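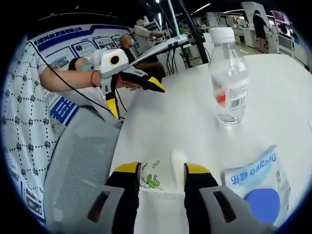
The white table: drinks, small packets and where they should live

In the last newsletter I promised to write something on the white table, and several colleagues have reminded me of this promise, so I do it now before October is over. For those who joined Porelar in the summer: the white table is the big one where we work with our hands, and where we also, little by little, started to drink, to snack and to leave our chargers. I do not want to forbid any of these things. I drink there myself every afternoon. But I would like us to agree on a few habits, and I collected them from the notes which you put in my tray.

Water bottles

We buy the small bottles of water from Lagman, and they come with the weekly delivery. The trouble with them is well known to everybody. You open one, you drink a half, you go to a meeting in the Homton building, and when you return there are more bottles of the same kind and you cannot say which one was yours. Then you take a new one. In the evening I find bottles with two fingers of water in them, and I pour this water on the plants, which are by now the best watered plants in the company.

Please write your initials on the cap when you open the bottle. A marker is tied with a string to the supply shelf. The cap is better than the label, the ink does not stay well on the smooth plastic of the label and after an hour your sleeve has it. If the bottle has only a little water left, finish it or pour it out, then press the bottle flat and close it again with the cap before you put it to recycling. A flat bottle takes very little place in the bag. In September we paid for an additional collection of recycling, and when I looked into the bags they were mostly full of air.

Who prefers to bring an own bottle from home is very welcome. The tap in the kitchen was tested in spring and the water is fine. There is also a glass jug of 1000 ml in the cupboard over the sink, which I like for afternoons when more people sit together. Fill it in the kitchen and carry it with two hands, please, the handle is smaller than it looks.

Cups

The clear plastic cups were a topic in almost all the notes. Some of you want that we stop with them completely, others say they are practical for the powder drinks and for guests. I asked for the price of washable cups at Clondach, and they offered us the tall model of 310 ml, which can go to the dishwasher and does not break when it falls. We ordered 12 of them for a trial. When they arrive they will stand in the kitchen on the left side of the dishwasher. Until then we use the plastic ones that we still have, one cup per person and day if it is possible.

A cup is easier to push over than a bottle, and the table top is smooth, so a wet cup can also slide. I know this from my own tea, which has gone over my notebook in August. My proposal is that cups with something in them stay in the middle part of the table, away from the border and away from elbows. If you spill, the yellow cloths are in the second drawer. Take the cloth first and apologize afterwards. Sweet drinks should be wiped two times, once with a wet cloth and once with a dry one, otherwise the place stays sticky and the papers of the next person will hang on it.
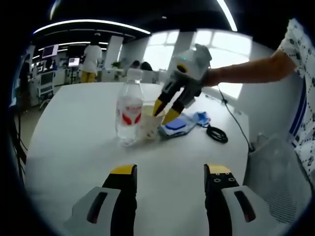
Cables are the next point, and here I must be a little more strict. A cable and a cup are not good neighbors. If your cable is longer than you need, please roll it up loosely and lay it on the side where nobody is drinking. Do not make the coil very tight, we lost two good cables this year in this way, they got broken inside, near the plug, where one cannot see it. When the cord has to go over the border of the table, lead it to the side of your own chair and not across the place where other people walk. And when you are finished for the day, pull the plug and take the cable with you, or put it in the gray box on the shelf. The gray box has no owner. What is in there may be used by all, so do not put your favorite charger in it.

Small packets and wrappers

Here I received the longest note, almost one page, and I agree with most of it. Small packets have a strange life on a table. As long as they are closed they look like they belong to somebody, and so they lie there for weeks. When they are open and empty they look almost the same as before, and people do not dare to throw them away. Last month I collected all the packets from the table and the shelf in one shoe box and asked around. For more than half of them there was no owner at all.

So from now on we do it like this. Closed packets that you want to share go to the shallow basket in the kitchen. Closed packets that you do not want to share go to your own drawer. Everything what is open goes home with you or gets a clip on it, the clips are in the basket too. Empty packets go to the bin immediately, also when you are in the middle of something. If there is a packet on the table at six in the evening, I will consider it as a present to the company.

Some packets have text only in a language which not all of us read. If you bring something like this for sharing, please put a small paper next to it with two or three words: what it is, and if there are nuts, milk or wheat in it. We have colleagues with allergies, and they told me they simply do not take anything that they cannot read. It would be nice if they could take part. The papers do not have to be beautiful. "Sesame, sweet, no milk" is perfect.

Cloth and clothes

Bags, caps, scarves and other things of fabric should not spend the night on the table. It is cleaned after seven, and the cleaning firm has the instruction to move nothing, so they wash around your things and in the morning there is an island with dust. The hooks near the entrance are enough for everybody if we do not put three jackets on one hook. For smaller pieces there is the open shelf below the hooks. At the end of the month I take everything that is left there, put it in a bag with the name of the month, and keep it until Christmas.

Wiping the table

The white surface is shiny and shows each fingerprint, and I have seen that some of you try to help with the strong spray from the bathroom. It is kind, but please do not use it, it leaves a gray film that I could remove only with much patience. Warm water with one drop of dish soap is all that the table needs. We have now a bottle of 700 ml with this mixture ready on the supply shelf, with a green sprayer. Spray it on the cloth and not directly on the table, especially if there is any equipment standing. Wipe in long lines from one end to the other, and dry it after. The whole work takes around four minutes, I have measured it with my kitchen timer.

I thought for a while about a cleaning plan with weeks and turns, as we had it in the old office. The notes were rather clear that you do not like to have such a plan again, so we try it first without. Whoever leaves the table last gives it a short wipe. If it does not work until the winter break I will come back with the plan, and I still have the old template.

Chairs

One last small thing. The chairs with the mesh back belong to the table and should stay there. In the mornings I often find them at the other end of the room. If you borrow one for a visitor, bring it back on the same day, and please lift it over the cable cover on the floor and do not push it, because one wheel is already lost in this way. The spare wheels are ordered and should come together with the cups.

Other proposals for the table can be put in my tray as before, or you can write them on the back of the delivery list in the kitchen. The next order to Lagman goes out at 3 in the afternoon on the last working day of the month, and if you would like another kind of tea in it, I should know it in the morning.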